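Sorting the toys, one tray at a time

November 28, 2021

The woman who runs Pelkonen, a small toy resale business, works from the spare bedroom of her apartment. She started in August with two bags of toys her nephews had outgrown. Since then she has sold 368 of them, most in mixed lots, and she still does all the sorting herself.

She does it on the bed. The desk is taken up by the label printer and a stack of mailers, and she says the floor is hard on her knees.

"I put a clean sheet down and then a tray on top of that," she says. "Small toys roll. If they roll on a tray, you find them. If they roll on a bed, you find them next month."

The tray came from Estorard, a restaurant supply store that was closing its branch near her. She paid very little for it and wishes she had bought a second one. Open boxes go straight onto it, and the toys go in or stay out depending on the order.

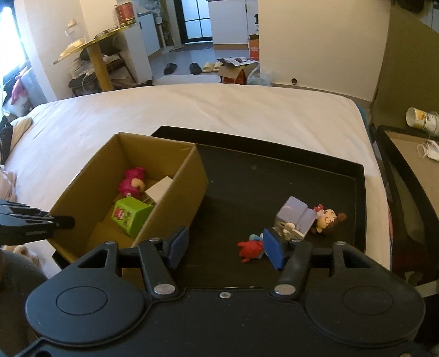 "I cut the flaps off the boxes I sort with," she says. "They get in my way. Those boxes never get mailed, they just live in here." When a lot is finished she moves it into a shipping carton and tapes it right away, so she isn't tempted to change it.

Bigger pieces go in first. She likes each lot to have one thing a child will grab, usually an animal, and then smaller toys to fill it out. Anything with its own packaging gets opened and checked before it goes in. She once mailed a puzzle box that had nothing in it and had to refund the buyer.

Cleaning takes longer than packing. Hard plastic gets warm water and dish soap. Figures with moving joints get a cloth and a toothbrush — she doesn't soak them, as water stays inside. Everything dries overnight on a towel in the bathroom.

She lists on Brullitz and on her own page. Her best week brought in 156 dollars after postage.

"I'd like to get to 100 lots by spring," she says. "After that I might rent a storage unit. My sister comes to stay at the holidays and she needs the bed."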